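4. Small Containers and How Households Keep Track of Them

The home visits covered 77 households in Vurnell and Clullari. In each one we asked to see every liquid product kept in a container small enough to close a hand around.

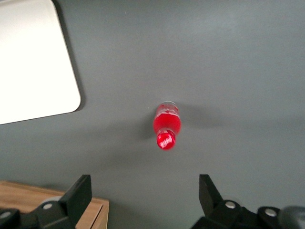 People store these products in more places than they expect to. Most participants took us first to the kitchen, then remembered the bathroom, and only later thought of the hall closet, the garage or the car. In the pilot study in Trendville we had asked people to list what they owned before we looked, and the lists were short. We dropped the list from the main study and walked through the rooms with the participant instead, which took longer but gave a fuller record.

We recorded almost 700 items. Food products made up the largest group: flavorings, colorings, sauces, syrups and vinegars. Cleaning products came second, followed by personal care products, craft and hobby supplies, and a mixed group that included lamp oil, ink, bubble liquid and lubricants. A product was assigned to the group its owner gave it, even where we would have put it somewhere else. One participant kept food coloring only for dyeing yarn, and it is entered as a craft supply.

4.1 Original and reused containers

Of the 77 households, 41 had at least one liquid that had been moved out of the container it was sold in. We call these decanted items. The reasons people gave were ordinary. A large jug was too heavy to pour from. A pump had broken. A relative had asked for a little of something and the remainder was left in the jar used to measure it. Several people had poured the last of two bottles together to save shelf space.

Decanting was more common for cleaning products than for food. It was also more common in households that bought in bulk, including most of those that shopped at the Papadakis warehouse store outside Clullari. These families had a large container in the garage or basement and a smaller one near the sink, and the smaller one was refilled for as long as it held up. Some of the small bottles had been in use for years and had previously held something else.

Participants did not usually think of a refilled container as mislabeled. If a dish soap bottle now held floor cleaner, they would say that everyone in the house knew. We asked other household members separately where possible, and in a fair number of homes at least one adult did not know. Older children were sometimes better informed than the second adult, especially where they had chores that involved the product.

4.2 Color as a cue

When we asked how a person told one product from another, the most common first answer was color. The label came after it, and then the place where the item was kept. This order held for decanted items and, to our surprise, for items still in their original containers. Participants spoke of "the blue one" or "the green stuff" and often could not give the brand or the product name without picking the container up and reading it.

Red was a special case. Participants used the word for a wide range of products that had little else in common, among them hot sauce, cherry syrup, mouthwash, candle dye, transmission fluid and food coloring. A small plastic bottle with a red screw cap and a bright red liquid inside, as in Figure 3, gives a person looking quickly a strong color cue and not much more. Neither the color nor the size of such a bottle is enough to place it in the kitchen, the bathroom or the craft box. Blue products, by comparison, were mostly assumed to be for cleaning, and participants said they would not taste a blue liquid without reading the label first. Fewer of them said the same about red.

We think the difference has to do with food. Red is a familiar color for drinks, candy and sauces, and people are used to seeing it in small amounts. A father of two in Vurnell told us he had never worried about the red bottles in the house "because they're all for cakes." His shelf also held a red lamp oil, which he moved to the garage while we were there.

4.3 Where items are kept

The place where a product was kept did more to prevent mix-ups than anything written on it, at least according to participants. A bottle under the sink was for cleaning. A bottle beside the stove was for cooking. The trouble came with shared shelves. In 35 households we found food and nonfood liquids on the same shelf or in the same drawer, and in most of these the arrangement was described as temporary. We did not set a time limit for the word. One such arrangement had been in place since a kitchen was repainted the previous December.

Craft supplies were the group most likely to be found beside food. They are often used at the kitchen table, and the kitchen drawer is the closest place to put them afterward. Personal care products were rarely found there. When they were, it was usually a hand lotion kept near the sink.

Upright storage also mattered. Small bottles tip over easily, and many participants kept them lying flat in a drawer or a shoe box. Bottles stored this way are hard to sort by label, as the label may face down. Several people had dealt with this by marking the cap, and a few used rubber bands. Cap marks worked well until the caps were switched, which participants reported most often with sets of matching bottles.

4.4 Limits of the home visits

The visits were arranged in advance, and some participants had tidied up before we came. We saw fresh labels in several homes and assume that decanting is slightly underreported. Markos Mitsotakis-Vlachou carried out all of the Clullari visits and Aliki Stefanou all of those in Vurnell, so differences between the two towns may partly reflect differences in how we asked. For this reason we do not compare the towns directly. We also did not test the contents of any container. Where an owner was unsure what a liquid was, the item was entered as unknown and left out of the color analysis in Section 5.

Figure 3. Small plastic bottle with red screw cap and red contents.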